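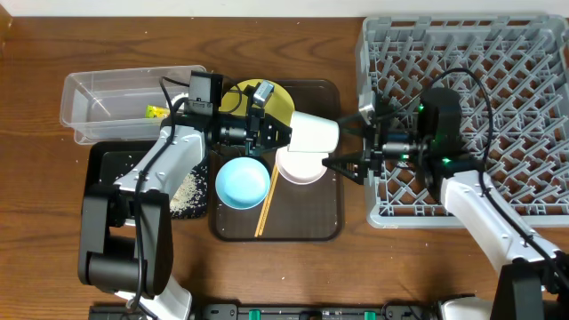 Hatsue reckons the white bowls should go in first and the cups last, otherwise you end up lifting everything twice. She left that on a sticky note on the bench and I'm going with it for the next round.

January 2026, dishes bench, notebook 5

Really pleased with how the table is coming together! The big brown serving tray was a great find. It takes the yellow plate, the light blue bowl, a white bowl and the chopsticks, and still leaves elbow room. I'd been laying everything straight on the timber before and it all wandered.

Rice has its own black tray now. Used 70 g this time, dry, straight from the bag, and it goes everywhere, mostly to one end. Next time try the short grain from Hukdale, it might sit better. Wipe the tray before tipping any back in the jar (I forgot, there's a bit of lint in there now, sorry).

Clear plastic tub stays on the left. I like being able to see what's in it without getting up.

On to bowls. The pale blue one is my favourite thing on the whole bench. Initz sent a set of glazed ones as well, and they're lovely, but the glare off them under the lamp drives me mad by mid-arvo. Matte is the go for anything we want to look at all day.

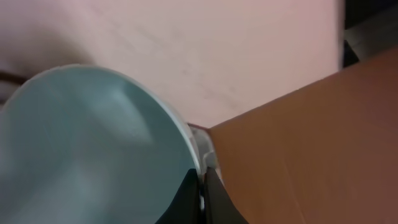

The other point in favour of plain bowls is that they nest. I got the whole Initz set into one carton with paper between, then gave up on the paper and used tea towels, much quicker. Carton goes back to Jaltevach in March along with the odd lids. Must write the order number on the side: 3,549.

Clear plastic bits to be kept out of the crockery pile please. They vanish the moment you put them down next to anything pale, and I've swept one into the bin already.

Rack next. I was a bit sceptical about using a dishwasher rack out on the table but it's terrific. Things stand up by themselves, you can get a hand round them, and the whole lot lifts off in one go when somebody wants the table for lunch.

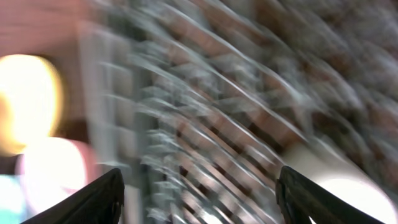
Hatsue Noguchi

Adding mine while I remember. Plates lean better if you start at the back row and work forward. The yellow plate is happiest one row in from the side wall, any closer and the rim rides up on it. Bowls want to be tipped, open side facing the middle. I had a go with the chopsticks lying flat on the rack floor and they went straight through the diamonds, so they need a cup or a basket of their own. Sfakianakis has a cutlery basket with a fine mesh bottom, worth asking for one.

I timed a full load, tray to rack, by hand and not hurrying: 63 seconds. Very satisfying. I'd happily do it all day.

Back to me. Agree on all of that, especially the tipping. I tried the bowls upright straight after reading it, just to be contrary, and they rocked on the pegs like little boats.

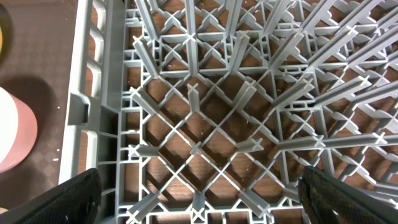

The pegs lean outward slightly, so the spacing is more generous up top than down at the floor. That helps the fat-rimmed bowls and does nothing for the cups. Cups I'd put mouth down along the side wall, handle slot kept clear so you can still pick the rack up.

To do: rinse the rice tray, find a home for the chopsticks, ring about the mesh basket. Swap the yellow plate for a flatter one and see if Hatsue notices.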